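Pravura Sideline Headset, four-coach set

Posted Aug 15, 2022 by Harano Gear Desk

The Pravura set replaces the belt pack with a radio built into the left ear cup. That saves a cable and a clip, and it puts all of the weight on the head. We have used the set since February, first at indoor walkthroughs and then through spring practice and two scrimmages. It was bought at list price.

The box holds 4 headsets, a charging case, spare foam for the microphones and a printed quick start sheet. Pairing is done at the factory. Switch on the lead headset first, then the others, and they join within 15 seconds. If the lead headset is switched off, the others drop the channel and have to join again. The older Killent sets we used before this did not have that problem, as any unit could hold the channel.

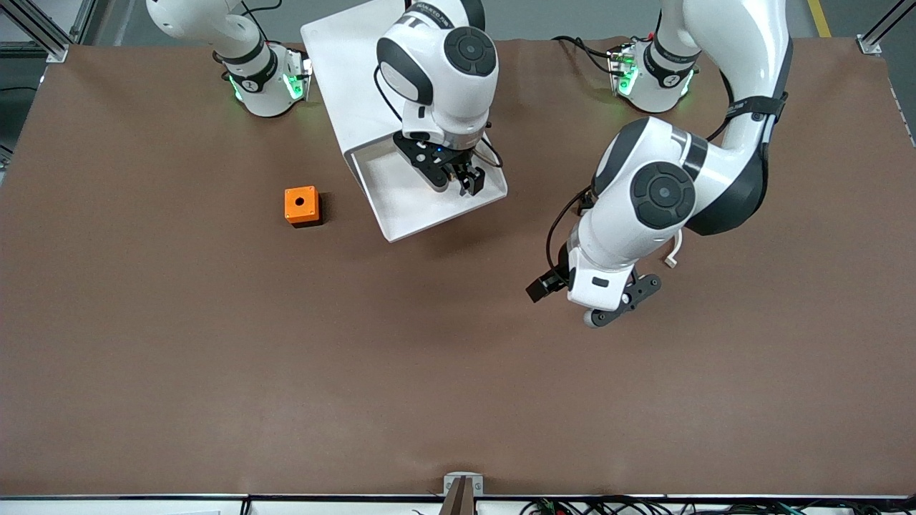
Two white robot arms near the far edge of a brown tabletop.

Audio is clear and a little thin. Voices stay easy to tell apart when two coaches talk at once – the Killent tended to clip the second voice. Wind is the weak point. With the thick foam fitted, a steady crosswind is tolerable, but gusts still open the microphone and everyone on the channel hears them. Crowd noise and the band caused less trouble than we had planned for.

Range was tested from the press box to the far end zone. The signal held with a clear line of sight. It broke up twice when the coordinator stepped into the concrete stairwell behind the box. Teams with an enclosed booth should try it there before buying.

Battery life is listed at 8 hours, and one charge covered a full scrimmage with warmups. The battery is held by a small door that opens without tools. Charging contacts in the case need to be wiped after a dusty day or a headset may sit there without charging.

The mute control is the microphone arm itself. Raise it to mute, lower it to talk. It works with gloves. There is no tone to confirm the change, only a light on the ear cup, where the wearer cannot see it.
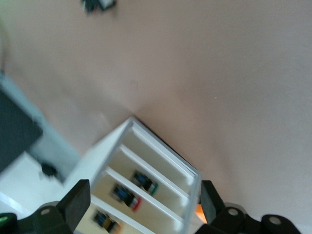

Can offense and defense use separate channels with this set?
Each headset has a two-position switch for channel A or B, but only the lead headset can listen to both.

The Eder set costs less and has a belt pack, which some coaches prefer for long days. It has one channel only. For a staff that splits its calls, the Pravura is the better buy. For a small staff on one channel, the Eder is enough.

Contact | Copyright 2022 Harano | Back to top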